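Student Robotics Project, Toledo Workshop
Notebook entry, May 2018
Entered by: Ezequiel Iglesias

Purpose
To continue the cloth-handling exercise assigned to the second-year group as preparation for the Lastville student competition in August.

Setup
Both arms were homed before the session. The control program was the Adis build left by the previous group, with no changes other than the closing speed of the grippers, which was lowered from 800 to 200 in the settings file. The run log is stored on the shared drive under number 1351.

Procedure
1. The operator confirms that the emergency stop is within reach and announces the start of the run.
2. The right arm takes hold of the cloth and lifts it clear of the table. The left gripper remains open.
3. The position is held for 30 seconds while the second student records the joint readings. The blue cloth is in the right gripper, bunched around the fingers, with the left gripper open and facing it.
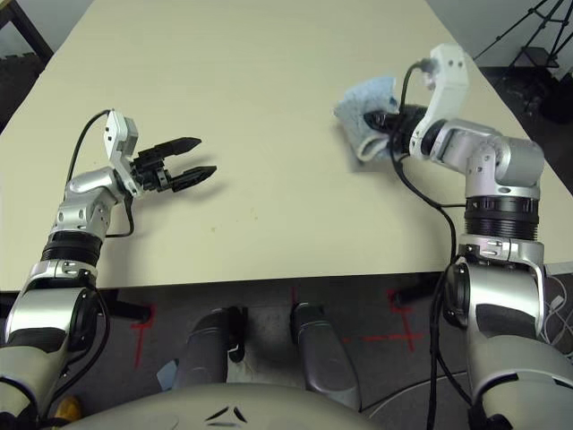 4. The left arm approaches at reduced speed and closes on the free edge of the cloth.
5. Both arms separate until the cloth is under light tension, then lower it to the table.

Remarks
Step 4 requires further work on the approach angle. The group is to check the cable slack at the right wrist before the next session and to order spare finger pads from Zuvby. The tabletop should be wiped down.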